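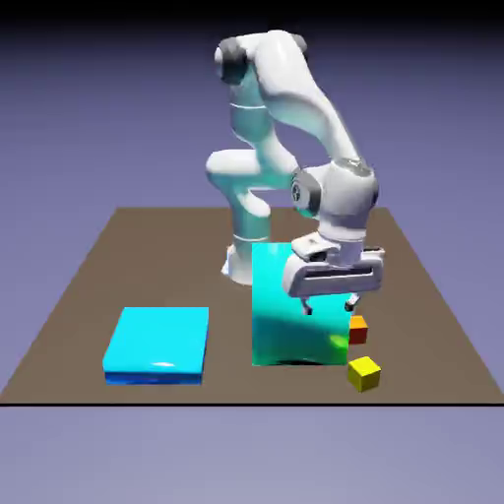
01/08/2024 – Clerdale workroom, vase life trial

Second lot of Mima roses in, 60 stems. Guard petals bruised on 14, set apart for boutonniere practice. Remainder recut at an angle under water and stripped below the waterline.

Buckets A and B: plain tap water. C and D: Tirnau powder at label rate. Cooler held at 36 F overnight.

Bent neck on three stems in A by morning, none in C. Too early to read much into it. Keerthana Kartha thinks the tap water is hard enough to matter – test strips on order.

Chidiac invoice 1214 is short one bunch of eucalyptus. Carol Bunting to call.

Next: repeat with carnations, same buckets, bleached first.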